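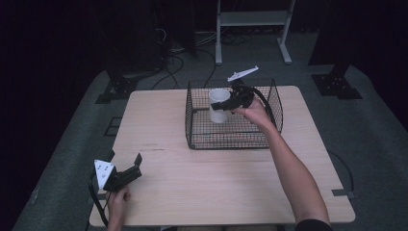
Wire basket for cups on the coffee table — keep it or go back to a tray?
Posted by fouzia_kiani, February
3 min read

We have a black wire mesh basket on the coffee table in our reading room at Vernmont. White cups go in it when people are done, and someone carries it to the kitchen at the end of the day. I bought it to replace a flat tray, and two people have already asked for the tray back. Does anyone else use an open basket for cups, and do the cups stay upright in it?

shoaib_r wrote:
We did it for 5 months and went back to a tray. Small cups tip when you lift the basket by one side. Drips also go straight through the mesh onto the table, and ours is light wood so every ring showed.

fouzia_kiani wrote:
The drips I can deal with by putting a cloth underneath. Tipping is the bigger question. So far we've only had it out since Wednesday.

chepkoech.m wrote:
I disagree with Shoaib. A tray is worse for tipping. It has no sides to speak of, and one bump in the hallway sends everything over. With a basket the cup falls against the wire and stays put. Carry it with both hands, one on each side, and set each cup down flat on the mesh.
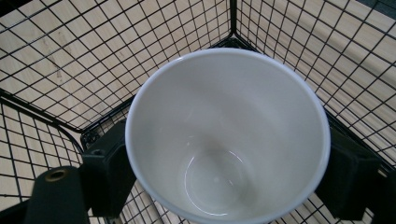

I also like that you can see from across the room whether anything is in it. With the plastic tub we had before, cups sat in the bottom over the weekend and came out stained.

Don't stack them, though. Two high is where ours started chipping.

shoaib_r wrote:
Fair enough on the bumps. My tray had a lip of maybe an inch, so we're not talking about the same thing. I still say the wire is a pain to clean. Coffee dries in the corners where the wires cross.

njatoi wrote:
Soak it in hot water with dish soap, then use an old toothbrush. Takes me a couple of minutes. Dry it right away or the coating starts to go at the rim — I lost one that way. Got the replacement from Rind and it has held up fine.

shoaib_r wrote:
So a toothbrush and a couple of minutes, versus wiping a tray.

njatoi wrote:
Once a week, yes. I can live with that.

fouzia_kiani wrote:
Thanks, all. I'll keep the basket through the end of the month with a folded dish towel under it and no stacking. Naveed, did you get the one with handles or without?

njatoi wrote:
Without. The handles on the other one fold inward and knock the cups.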